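4.2 Recording a sort task (utensils to box)

Read 4.1 first if the gripper hasn't been calibrated today. Home kitchens are fine for this task, clutter OK.

Pile on the cloth, box upright behind it. Jaws open before you hit record. 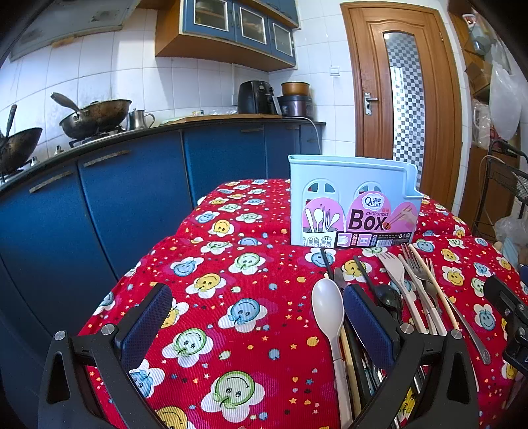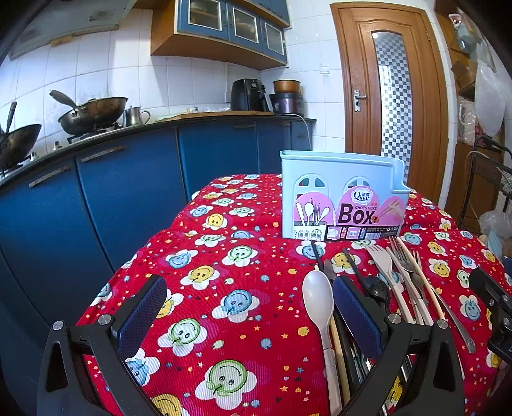 1. Open Hetamex Clulley, pick task 363. Wait for the tone.
2. Hold still, jaws open, 30 frames. Then go.
3. One utensil per grab. Close the jaws fully, lift straight up, then over to the box.
4. Let go only when the tip is inside. Jaws open, back to the pile.
5. Pile done? Hold still again, press stop.

NOTE: Dropped one? Keep recording and pick it up. Do not restart, Rankin keeps recoverys as their own class.

NOTE: Mix up the pile between takes. Same order every time and the take gets flagged.

CAUTION: Fingers clear of the jaws while the light is on. Check pad screws every 91 takes, they work lose.

6. Upload before you swap the battery. Error 1008 = card full, clear it and redo the last take only.

Next: 4.3 Labeling failed grabs

Hetamex Support, Stakham office | © Hetamex. All rights reserved. | Back to top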